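Ticket 762 – Garment cell, hanging station: who clears a stuck hanger, and when
Site: Wojcik garment care, back room
Opened by: Seul-gi Bae
Priority: 2
Status: Open, waiting on shift sheet

Problem as reported

Since the two-arm cell took over rack work, the people on the line have gone from hanging garments to watching the cell and clearing it. The shift sheet still has them down as hangers. When the cell stops, it isn't clear whose job it is to go in, and the folding table ends up one person short while that gets sorted out. Last week we logged 13 stops. Most were a hanger catching on a garment or on another hanger.

The rack side is tight when both grippers are in there together. With a dark garment in the right gripper and a yellow hanger in the same spot, a person at the folding table can't easily tell whether the cell is working or stuck.

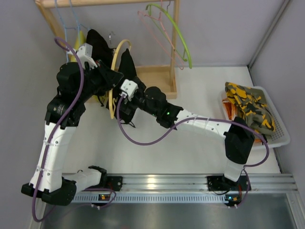

Steps tried

1. Moved the stop alert from the office screen to the Flusby handhelds. Alerts now reach the line. They reach everyone on the line, so either two people get up or no one does.

2. Raised the wait before an alert to 37 seconds. Fewer false calls. Dolores Iwasaki reports that people still look over every time the arms slow down.

3. Asked Fondix support if the cell can name the cause of a stop. Answer: it can tell a rack stop from a basket stop, but not which item is the trouble. Basket stops are easier for us. Someone pauses the cell, straightens the clothes and restarts.

4. Tried one named person per half shift. Worked for clearing. The named person did very little folding, and the piece count on the Dida board made it look like they were slacking. Two people have asked not to be put down for it again.

Notes from the floor

I stood with the cell for most of a morning. The two arms are often at different ends of the job, the left one at the rack with a piece of black fabric and the right one over the basket with a dark garment. Whoever is on watch has to follow both sides, and that is real work – it should be on the sheet under its own name and kept out of the piece count.

Proposed: add "cell watch" as a role, rotate every two hours, no piece target during that time.

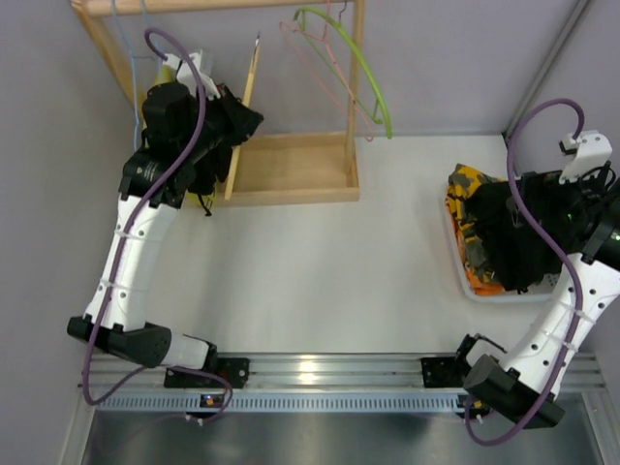 Ryszard Sikora: Agree on the role. Two hours is too long. After one hour I stop noticing things, and then the alert makes me jump. Also, please write down who covers when the watch person is on break. That was the real trouble in August, before we had any alerts at all.

Seul-gi Bae: Changed to one hour. Break cover goes to the next name on the sheet. I've asked Mei Castellanos to take the watch hours out of the Dida count. Leaving this open until the new sheet is posted.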